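Veleo Countertop Nut Milk Maker
Section 4: Preparing Almond Milk 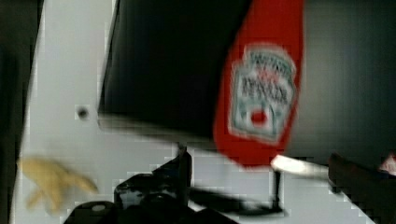 Read Sections 1 through 3 before using the appliance for the first time. The instructions in this section apply to raw, unsalted almonds. For oats, soybeans and other ingredients, refer to Section 5.

4.1 Soaking the almonds

1. Place 50 grams of raw almonds in a bowl and cover them with cold water.
2. Leave the bowl in the refrigerator overnight.
3. Drain the almonds and discard the soaking water.
4. If a paler, smoother milk is preferred, slip off the skins by pressing each almond between thumb and finger.

Note: Blanched almonds may be used without removing skins. They must still be soaked.

4.2 Filling the jug

1. Make sure the appliance is unplugged and the jug is seated on a level surface.
2. Fit the filter cup over the blade and turn it clockwise until it clicks.
3. Add the drained almonds to the filter cup.
4. Pour in fresh drinking water up to the lower line on the inside of the jug. Do not fill past the upper line.
5. Close the lid and press down on both latches.

Caution: The blade is sharp. Hold the filter cup by its rim when fitting or removing it.

4.3 Running the program

1. Plug in the appliance. The display shows a dash.
2. Press MODE until the number 2 appears.
3. To make cold milk, press START. To make warm milk, press HEAT first and then START. The warm setting heats the milk to 78 °C.
4. Wait for three tones. The blade stops and restarts several times during the program; this is normal.
5. Unplug the appliance before opening the lid.

Caution: Steam may escape when the lid is opened after a warm program. Open it away from the face and keep children at a distance.

If error code 39 is displayed, the lid is not fully closed. Unplug the appliance, press both latches again and repeat the program from step 1.

4.4 Serving and storage

Pour the milk through the supplied strainer into a clean glass bottle. Sweeten to taste with honey, dates or sugar after straining. Sweeteners must not be placed in the jug during a warm program, as they may burn onto the heating plate.

Keep the milk refrigerated and use it within two days. Separation is normal; shake the bottle before pouring. The remaining pulp may be added to porridge or bread dough.

Warning: This product contains tree nuts. Wash the jug, lid and strainer thoroughly before preparing food for any person with a nut allergy.

Recipes for this section were prepared by Shireen Magagula. For cleaning instructions, see Section 6.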